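Notas para la charla – Reclutar sin presupuesto
Miércoles, 18 de julio de 2018

Apertura. Saludar, esperar a que se siente la última fila, no pedir disculpas por el acento del micrófono. Empezar directamente con la carpeta: 207 cartas enviadas a jugadores de instituto en una temporada, 21 respuestas, 8 visitas al campus. Pausa. Dejar que hagan la división.

Decir quién soy en una frase. Entrenador de línea ofensiva en Woswood, encargado de captación por descarte, conductor de la furgoneta cuando hace falta. Hace falta siempre.

Primera idea: la lista corta del chaval. Cuando un jugador publica sus cuatro finalistas, el programa pequeño que no sale en ella suele borrar el contacto. Error. Contar el caso de Ivar Hedlund, tackle izquierdo, que dejó fuera a Woswood en su vídeo (con música épica y todo) y nos llamó en octubre desde el aparcamiento de Grolar. Le habían ofrecido plaza a otros tres tackles. Seguíamos teniendo su número porque me daba pereza limpiar la agenda. Risa aquí, si la hay.

Segunda idea: la oferta. Explicar despacio que una oferta verbal no obliga a nadie, y que las familias lo descubren tarde. En Woswood decimos el primer día cuánta beca queda y cuántos jugadores hay en el puesto. Perdemos a algunos en esa misma conversación – mejor en junio que en la firma.

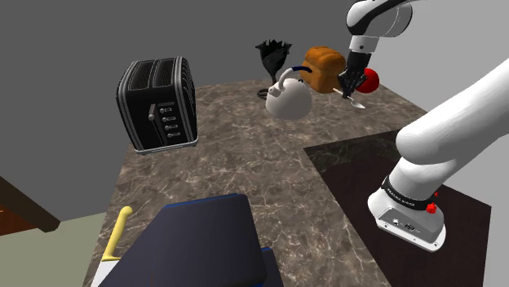

¿Cuándo conviene hacer la primera llamada a la familia?
Después de haber visto al jugador en directo al menos una vez y antes de enviarle cualquier carta. Los padres notan enseguida si uno ha estado en la grada o solo ha visto el resumen de jugadas, donde, por cierto, todo el mundo bloquea de maravilla.

Tercera idea: el entrenador del instituto. Meinecke nos ha mandado jugadores varios años seguidos y el mérito es de un café largo con su cuerpo técnico, sin pedirles nada. Volver a visitarlos también cuando no tienen a nadie para nosotros. Sobre todo entonces.

Si voy bien de tiempo, la anécdota de Jekalano: 136 kilómetros bajo la lluvia para ver a un receptor que estaba sancionado. Me quedé al partido y apunté el nombre del centro suplente. Fue titular con nosotros dos temporadas. Si voy mal de tiempo, saltarla y lamentarlo en privado.

Ojo con el turno de preguntas. Alguien va a querer hablar de las redes sociales. Respuesta corta: miramos las cuentas de los jugadores, sí, y casi siempre vemos fotos de hamburguesas. Respuesta larga: invitarle a un café.

Cierre. Repartir la hoja con el calendario de visitas, recordar que el correo del club tiene un guion en medio y devolver el mando del proyector, que el año pasado me lo llevé a casa.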